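ハンドヘルドグリッパーによる小物仕分けデモの収集手順

最終更新:4月
対象:Dekesbergデータセットの収集担当者

本ページでは、両手持ちのハンドヘルドグリッパーを使い、小物の仕分け・片付けタスクのデモンストレーションを収録する手順を説明する。収録ソフトはSutadmont、エピソードの確認にはKistcombeビューアを使用する。インストールとアカウント設定は済んでいるものとする。

1. 収録単位

1エピソードは1タスクとする。開始姿勢から始め、対象物をすべて指定位置に置き、開始姿勢に戻った時点で終了する。途中で別の作業を挟まない。1セッションの目標は50エピソードで、配置は5エピソードごとに変更する。配置を変えずに続けると軌道が似通い、学習後の方策が位置を覚えるだけになりやすい。

2. 機材の準備

(1) 左右のグリッパーを充電し、収録端末に接続する。
(2) 指パッドの表面を乾いた布で拭く。浮きや剥がれがある場合は交換する。
(3) カメラのレンズを拭き、露出を固定する。自動露出のままだと、窓際でエピソード中に明るさが変動する。
(4) Sutadmontの「開度校正」を開き、全開と全閉をそれぞれ4回繰り返す。左右は別々に校正する。
(5) 時刻同期の表示が緑になるまで待つ。黄色のまま収録したエピソードは使用できない。

3. 環境の選定

家庭環境のデモは、実際に生活している部屋で収録する。背景を白布で覆ったり、周囲の物を退避させたりする必要はない。ただし次の条件を守ること。

・宛名、診察券、画面の表示など、個人情報が読める物は画角から外す。
・鏡に作業者の顔が映る位置を避ける。
・容器は作業中に動かない場所に置く。柔らかい面に置く場合は、縁を軽く押して傾かないことを確かめる。

自己位置推定は背景の特徴点に依存する。無地の壁だけに向かって作業すると軌跡が飛ぶことがあるため、模様や物のある方向を向いて立つ。

4. 対象物の選び方

形状、硬さ、表面の光沢が異なる物を混ぜる。硬い円筒、透明な容器、柔らかい玩具を一つの配置に含めると、把持幅と把持力のばらつきを確保できる。指の最大開度を超える物は、つまめる部分がある場合に限って使用してよい。割れ物、液漏れのおそれがある物、刃物は使用しない。

透明な物と光沢のある物は把持位置の推定が難しく、失敗率が高い。除外せず、各配置に一つ以上入れる。

5. 収録

(1) 両手のグリッパーを容器の手前で構え、指を開いて静止する。
(2) 録画を開始し、1秒間そのまま保つ。
(3) 片手ずつ対象物に近づける。速度は普段の手の動きよりやや遅くする。
(4) 指を閉じ、対象物が滑らないことを確かめてから持ち上げる。
(5) 置く位置の直上で減速し、接地してから指を開く。
(6) すべて終えたら開始姿勢に戻り、録画を停止する。

把持に失敗した場合は、その場でやり直して続行する。やり直しを含むエピソードには「retry」タグを付ける。落下物が画角外に出た場合は停止し、破棄する。
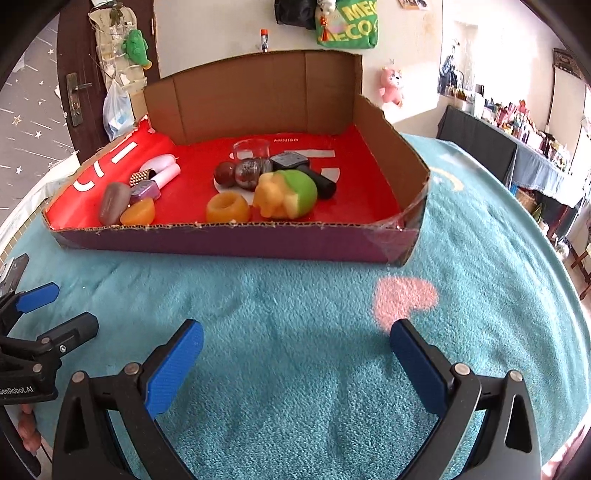
透明な物の把持に失敗したエピソードは削除すべきか。
落下物が画角内に残り、やり直しで把持できていれば残す。復帰動作の例として学習に使用する。

開始時は両方のグリッパーが映る位置関係を基本とする。中央に映る側の指は十分に開き、パッド同士を向かい合わせる。容器の前壁が高いと奥の物が指に隠れるため、前壁の低い箱を手前に向けて使うとよい。仕切りのない箱でも、物を左と中央に分けて置けば、左右の手の担当を指示しやすい。

6. 確認とアップロード

Kistcombeでセッションを開き、次の項目を点検する。

・軌跡に不連続がないこと
・開度の波形が映像の開閉と一致していること
・開始と終了の静止区間が含まれること
・指示文が実際の動作と合っていること

指示文は「緑色の玩具を箱から出す」のように、対象と動作を一文で書く。同じ配置に似た物が複数あるときは、色か位置を加えて区別する。「それ」「あれ」は使わない。

品質スコアが71未満のエピソードは自動的に保留となる。保留の原因で多いのは、時刻同期のずれと、急な旋回による軌跡の欠落である。後者は再計算で回復することがあるため、Lazărの再処理キューに送ってから採否を決める。再処理後も基準に届かなければ破棄し、同じ配置で撮り直す。

アップロード後、端末側のデータは受領通知が届くまで消去しない。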